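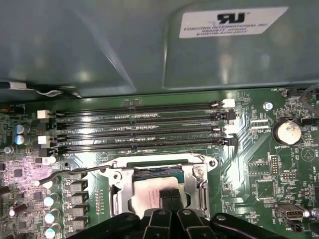

Section 4. Installing Memory in the Fullisix Desktop

Last updated: 9th September

Godwood memory kits are sold in matched sets. Install only modules from the same kit. Mixed kits may start but run at the lower rated speed.

CAUTION: Shut down the computer and unplug the power cord before opening the case. Wait 40 seconds for stored charge to drain.

1. Lay the case on its side on a firm surface and take off the side cover.

2. Touch bare metal on the case to discharge static. Repeat if you leave the work area.

3. Open the latches on the memory slot.

4. Hold the module by its edges. Match the notch to the key in the slot.

5. Press straight down on both ends until the latches close. Do not rock the module.

6. Refit the cover, connect power, and start the computer.

NOTE: The first start after a memory change can take up to 300 seconds. Do not press the power button during this time.

7. Open the Dovura setup screen and check the installed total under System Memory. If a module is missing from the list, shut down and repeat steps 1 through 6.

Contact Support | © Breathnach | Back to top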